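Accueil Cuisine Atelier Rangement Essais Contact

Apprendre à un bras robot à ranger la table : nos conseils avant de perdre un week-end

Dretura, rubrique Atelier, 6 avril 2024

On nous écrit beaucoup depuis que les petits bras à poser sur l'établi se vendent au prix d'un bon lave-vaisselle. La promesse est toujours la même : vous montrez le geste, la machine le refait. Plus de programmation, un enfant y arriverait. Nous avons essayé, avec un bras Flusonier prêté par un lecteur et le logiciel de démonstration d'Ammann, et nous restons prudents. Le geste se montre, oui. Que la machine en ait compris quelque chose, c'est une autre affaire.

Voici tout de même ce qui nous a servi.

Guider à la main ou piloter à distance ?

Guider à la main, c'est saisir le poignet du bras et l'emmener où il faut. On sent le poids, on sent quand une articulation force. Mais votre avant-bras passe devant la caméra la moitié du temps, et l'enregistrement montre surtout votre manche. Pour un trajet simple, toujours identique, cela suffit.

Piloter à distance, à la manette ou avec un petit bras jumeau, laisse le champ libre. Il faut compter plusieurs soirées avant de poser une tasse sans la cogner. Les vidéos de vendeurs ne montrent jamais ces soirées-là. Commencez avec des objets en plastique et réduisez la vitesse au minimum dans les réglages. Gardez l'arrêt d'urgence sous la main gauche (la droite si vous êtes gaucher).

Préparer le plan de travail

Fixez le support avant tout le reste. Un bras qui glisse de quelques millimètres entre deux séances rend les anciennes démonstrations à peu près inutilisables. Une pince de menuisier serrée à fond vaut mieux que les ventouses fournies.

Choisissez des objets de formes franchement différentes : un bol, une tasse, une boîte, quelque chose de plat. L'assiette est la pire de toutes. Une pince à deux doigts n'a presque rien à attraper, et il faut la prendre par le bord. Laissez-la pour la fin.

Dégagez une bande libre devant les objets. C'est là que vous reprendrez un geste raté sans tout renverser.

Évitez la nappe à motifs et le soleil de fin d'après-midi. Un éclairage régulier venant d'en haut donne des ombres courtes, plus faciles à vivre pour la caméra.

Combien de fois faut-il montrer ?

La notice Ammann parle de 13 démonstrations par geste. Avec 13, notre bras prenait la tasse quand elle était exactement à sa place, et l'air quand elle n'y était pas. Nous sommes montés à environ 265 avant d'obtenir un résultat regardable, en déplaçant la tasse à chaque fois et en tournant l'anse. À la main, la même tasse se range en quatre secondes. Chacun fera ses comptes.

Effacez les démonstrations hésitantes. Si vous avez tâtonné au-dessus de l'anse, la machine tâtonnera aussi, avec beaucoup d'application. En revanche, gardez quelques rattrapages propres : la pince arrive de travers, on remonte, on se replace, on descend.

Répéter d'abord dans un simulateur

C'est le conseil que nous donnerions en premier à qui veut vraiment s'y mettre. Dans une scène virtuelle, rien ne casse et tout se remet en place d'un clic. On s'habitue aux commandes, on repère les endroits où le bras se replie mal. Faites-y vos premières prises en pilotage à distance.

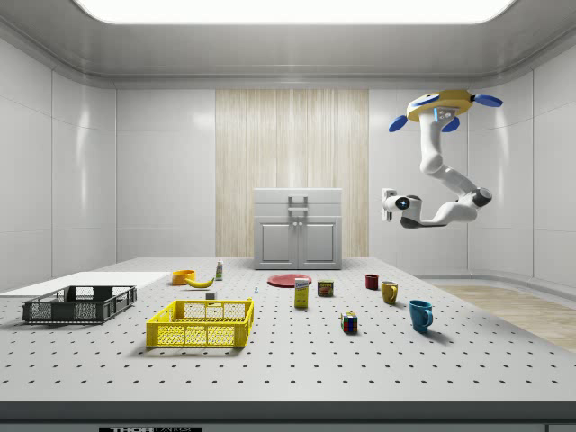
Table d'exercice en simulation : trois tasses sous le bras, à gauche de la pince, une caisse jaune vide et un Rubik's cube.

Démarrez pince haute, bien au-dessus des tasses, puis descendez droit. Arriver de côté fait gagner un instant et coûte souvent la tasse voisine. Donnez-vous une seule consigne par séance, par exemple « la tasse bleue dans la caisse », et recommencez en changeant le point de départ.

Notre réserve : une tasse simulée ne glisse pas comme une tasse grasse. Ce qui passe à l'écran demande à être remontré en vrai, et le passage de l'un à l'autre nous a pris plus de temps que tout le reste. Nous referons l'essai en mai avec la pince Boner à doigts souples, sans grande illusion.

Commentaires (3)

pelle_a_tarte
J'ai fait le guidage à la main pendant un mois. D'accord pour la manche devant la caméra, j'ai fini par retrousser et mettre un gant noir. Un peu mieux, pas miraculeux.

Mireval38
Vous êtes durs ! Mon fils de 7 ans pilote le nôtre à la manette bien mieux que moi, et il adore ça. Pour l'assiette par contre, on a abandonné.

atelier_du_fond
Quelle manette pour le Flusonier ? La mienne dérive vers la gauche dès que je lâche le stick.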